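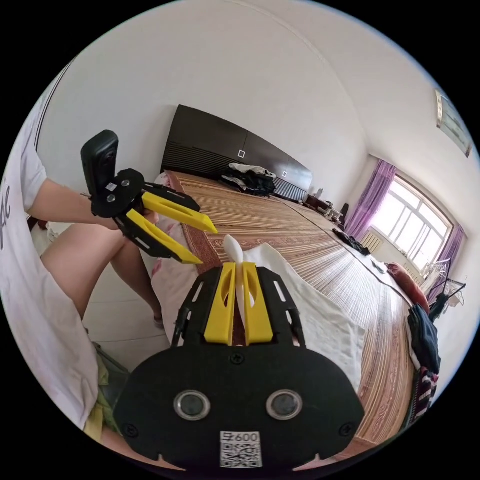 写真:Tegan Lowther/Tomoana

トロティック(Trotik)除湿機 設置メモ その2:置き場所と連続排水

前回は箱から出すところで力尽きたので、今回は置き場所の続きからいきます。うちは寝室で部屋干しもする家なので、そのつもりで読んでくださいね。

1. 本体は壁から離して置きます。背面が吸い込み口なので、私はカーテンのない側の壁にしました(最初は窓際に置いて、見事にカーテンを吸わせました…)。
2. 水平な床に立てたら、キャスターのロックを左右ともかけます。
3. タンクを奥まで押し込みます。カチッと鳴るまで!半端だと満水ランプがつきっぱなしになります。
4. プラグは壁のコンセントに直接。延長コードは使わないでください。

注意:横倒しで運んだ場合は、立てた状態でしばらく休ませてから電源を入れます。私はひと晩置きました。

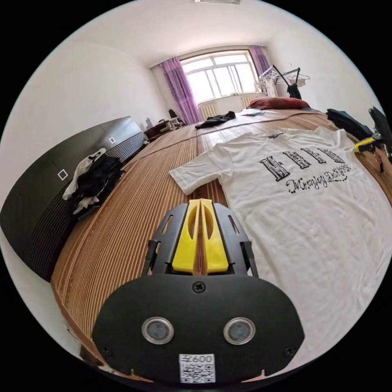
5. 連続排水にする人は、タンクを抜いて背面のゴム栓を外し、ホースを差します。私はペレック(Pelleck)の透明ホースを308円で買いました。中の水が見えるので安心なんですよ。
6. ホースは途中で持ち上がらないように、下り坂のまま排水口まで。ここをサボると水が戻ってきます。
7. 湿度の設定は、寝るときは「弱」、洗濯物があるときは「衣類乾燥」にしています。7月はほぼ毎日後者です。

メモ:運転中は室温が少し上がります。故障かと思ってRinierの窓口に電話したら、仕様ですと優しく言われました(恥ずかしい)。

注意:洗濯物を本体の上にかけないこと。吹き出し口がふさがると自動で止まります。水滴が中に入るのもよくありません。

8. フィルターは掃除機でほこりを吸うだけ。汚れがひどければ水洗いして、完全に乾いてから戻します。生乾きで戻すと部屋じゅうが雑巾のにおいになるので、ここは本当に待ってください。

エラー表示「E5」が出たら、いったんプラグを抜いてタンクを入れ直します。それでも消えなければ販売店へどうぞ。

コメント(3)

Merle Halliday
手順6、まさにうちです。ホースが敷居で持ち上がっていて床が水びたしでした。直したら止まりました、感謝!

Rhys Bright
ゴム栓、外したあとどこに保管してますか?もう行方不明です。

Alby McPhee
うちのは取っ手の裏にテープで貼ってます。あと、夜は「弱」でも意外と音がしますよね。

関連記事
・トロティック除湿機 設置メモ その1:開梱と付属品の確認
・冬の結露と窓まわりの拭き方
・部屋干しのにおい、先に洗濯槽を疑う
・布団を湿気から守る敷き方
閲覧数:3,531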